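Cladby Fellowship

The Cladby Fellowship is a liberal religious congregation in the town of Cladby. It has no creed and is led by its members, who call their own ministers and vote each year on a budget and a board. The congregation is best known in its region for its lay preaching program and for the Cordeiro Room, a lending library of sermons and hymnals kept at the rear of the meeting house.

History

The fellowship began as a reading circle of 19 people who met in private homes. They took turns choosing a text and leading the talk that followed. When the group outgrew the largest of its members' living rooms, it rented the upper floor of the former Hinex shoe factory, where it stayed for 26 years. Services there were held in the afternoon, as the ground floor was let to a dance school in the mornings. 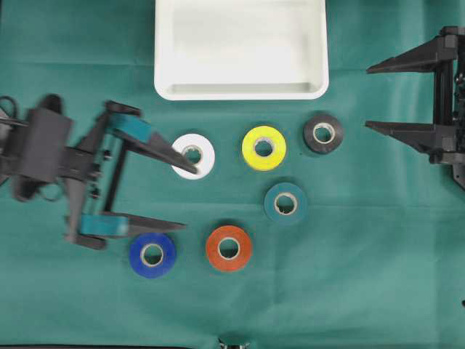

The present meeting house was bought from a farmers' association and opened in December with a service of dedication. It seats 200 on movable chairs, and there is no fixed pulpit. The original grain office, to the left of the entrance, became the minister's study. A second building on the lot, known as the annex, holds the religious education classes and a kitchen.

For most of its early life the fellowship had no minister. Talks were given by members or by visiting clergy, who were paid a small fee and given a bed for the night. The first settled minister was called after a long debate over whether a paid leader would weaken the role of the members. The bylaws adopted at that time reserve one service each month for lay speakers, and this rule is still in force.

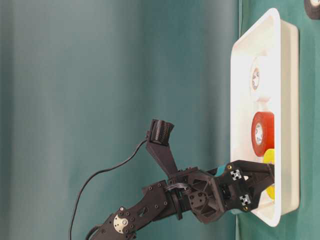 A white tray with rolls of tape, a red one in the middle.

Ministry

Mélanie Lavoie was called as settled minister after serving the congregation for two years in an interim role. She had earlier worked as a hospital chaplain and as assistant minister in Devodar, where she ran a program for families new to the town. Her call was approved at a congregational meeting with 27 votes more than the bylaws required.

Under Lavoie the order of service was shortened, and the time for spoken joys and sorrows was moved from the end to the beginning. She also began a midweek evening service without music. Attendance at the evening service is small but steady, and many who come do not attend on the main day of worship.

Lay preaching program

Members who wish to speak at the monthly lay service take part in a course of six evenings, led by the minister and a former speaker. Each person drafts a full sermon, reads it aloud to the group, and revises it before it is placed on the calendar. Speakers are free to choose their subject, though they are asked not to endorse candidates for office.

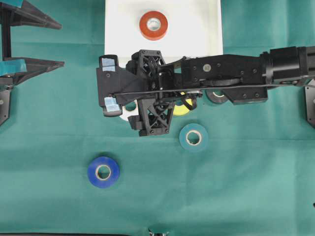

Lavoie has said that the course was never meant to train people for the ministry, and that its main use is in teaching the rest of the congregation how to listen. Several former speakers have nonetheless gone on to seminary. Printed copies of the lay sermons are kept in the Cordeiro Room, which holds over 600 items in all and is open after services. Loans are recorded in a ledger at the door.

Governance and membership

The board has seven elected members who serve terms of three years. The minister attends its meetings but has no vote. Changes to the bylaws need a two-thirds majority at a congregational meeting. The most recent change, approved on Jan 11, 2025, allows members living elsewhere to vote by mail.
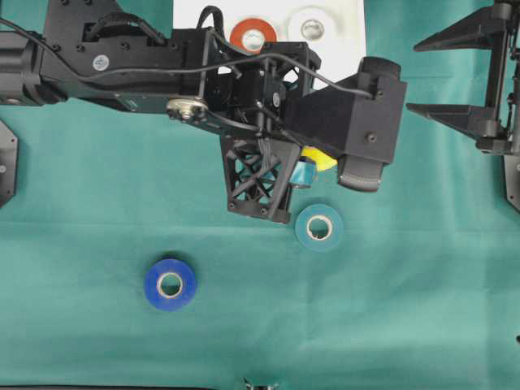
Does a person have to give up another faith to join the fellowship? Members may keep any other religious affiliation, and joining requires only a talk with the minister and a signature in the membership book.

Children are not entered in the book until they ask to be, and may do so from the age of 14. Friends of the congregation who have not signed may serve on working groups and sing in the choir, but cannot vote or hold a seat on the board.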